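Ticket: Task board episodes rejected by the Ernis converter
Project: Rostell, two-arm collection
Site: Helham, cell 2
Priority: medium
Status: open, waiting for reply

Problem
We record demonstrations of moving blue pegs on the white task board, with both hands. In October we uploaded a batch of 1314 episodes. The converter accepted most of them, but 167 were rejected with the message "object state not matched at episode end". I have checked many of the rejected ones by eye and I can't find a mistake of the operator.

Setup
Two arms, head camera, black curtain behind the table, magenta light. The board has eight blue objects on it. Arm software is the MacLeod release from this summer, we did not change it during the batch.
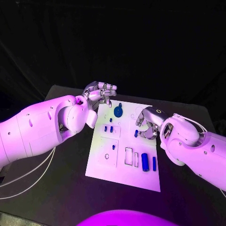 What I tried
1. Ran the converter again on the same files. The same 167 are rejected, so it is not random.
2. Compared the time stamps of the head camera and the joint log. No gap.
3. Opened episode 3826 and went through it slowly. The small pegs are often hidden by the fingers, and I suspect the tracker then gives one peg the label of its neighbor.
4. Lowered the color threshold for blue. The result became worse: the tracker began to lose the thin cylinder at the right side of the board.
5. Recorded ten new episodes under white light. All ten passed. This is a small number and I would not like to draw a conclusion from it.

Update, 14:20
Support asked if the hands go back to the rest position before the recording is stopped. In our instruction the operator must open both hands and lift them, but it does not say how far. Some operators stop the recording when the hands are still over the board.

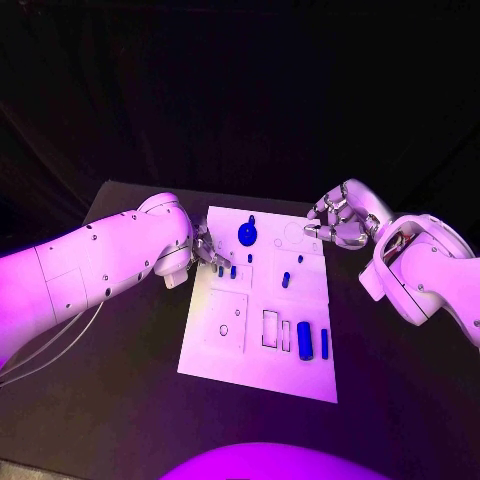
I sorted the rejected episodes by the height of the left hand in the last second. In most of them the hand is low. In the accepted episodes it is usually higher, but there are exceptions in both groups, so the height alone does not explain everything.

Questions to support
Does the converter use only the last picture for the object state, or several? If it is only the last one, can we set it to an earlier time?
Is there a color profile for magenta light? We would prefer to keep this light, as the first 1000 episodes of the project were made with it.
May we correct the labels by hand and upload again under the same episode numbers?

Until I have the answer, I have put the rejected files in a separate folder and we continue with the recording. Please do not delete the upload log on your side.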